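About Us

Open Days at Jeslow

Hi, and thanks for clicking through! Most people who land on this page have either just been to one of our open days or are trying to decide if it's worth the drive, so I figured I'd write it for the second group and let the first group nod along.

Jeslow is a small robotics workshop. We teach robot arms to handle everyday things, the kind of stuff you have on your bathroom shelf or kitchen counter, and a few times a year we open the doors and let people come watch (and poke around, within reason). I started the place in a rented unit on Gusness Road with one arm, two folding tables and a coffee maker that still works, more or less. We've since moved down the block to a bigger space with proper heating. If you visited in the early years, yes, you can take your coat off now.

The open days began by accident. A parent from the elementary school across the street asked if her son's class could look in for ten minutes. They stayed an hour and a half and asked better questions than any customer I'd had up to then. The next one was in April, we put a sign on the door, and 68 people came. Last time it was 146, and we had a line down the hallway, so now we ask you to book.

So what happens when you visit? You come in through the side entrance, somebody gives you a sticker with your name on it, and you get a short hello from me. I try to keep it under five minutes and I usually fail. Then we go to the demo tables. Each one has white walls on two sides or more, with a mix of things set out for the arm to work on, and an operator close by who's happy to talk while the run is going. We have a basket table, which is the favorite with kids, where the job is picking things up and putting them in.
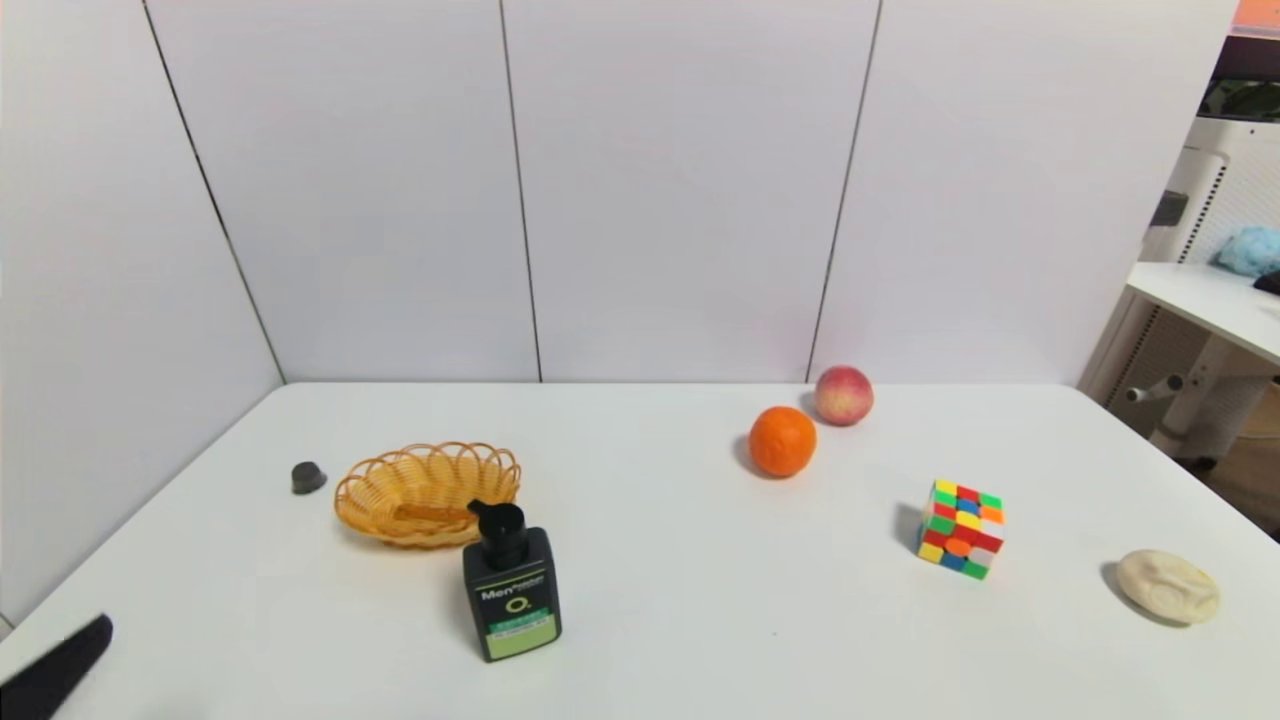 People always ask why we don't use neat little test blocks. Well, we did at first! The arm got very good at blocks and then we gave it a piece of fruit and it was a sad afternoon. Round things roll, soap gets slippery when it's been handled, and a pump bottle wants to tip over if you grab it too high. A puzzle cube is easy when it's sitting flat and a real pain when it isn't. We have more than 200 objects on the shelves now, most of them from the grocery store or from somebody's house, and we swap them in and out all day. You're welcome to bring something from home, as long as it's clean and you won't be heartbroken if it gets dropped.

Fair warning, the arms are slow. I've had visitors lean in expecting something out of a movie, and then it takes the thing half a minute to make up its mind about a peach. But stick around, because a room full of strangers holding their breath over a piece of fruit is my favorite part of this job.

After the tables there's a Q&A in the back room. This is where we talk about Timirora, our own control software, and how an operator guides the arm through a job so that it can learn from the recordings. You don't need any background for it. If you do have background, please come anyway and be nice about my drawings on the whiteboard. We share the room with our neighbors at Haque, who make the table frames for us and bring very good samosas.

A few practical things. Visits are free and last about two hours. We take 59 people per session, kids included, and anyone under 12 needs a grown-up with them. The whole ground floor is step-free. Parking is behind the building, and the gate sticks, so push hard. School groups can come in the mornings outside of open days, just write to us first and tell us the ages.

To book, use the form on the Visit page or call the workshop in the afternoon, when somebody is most likely to hear the phone. Hope to see you at the next one!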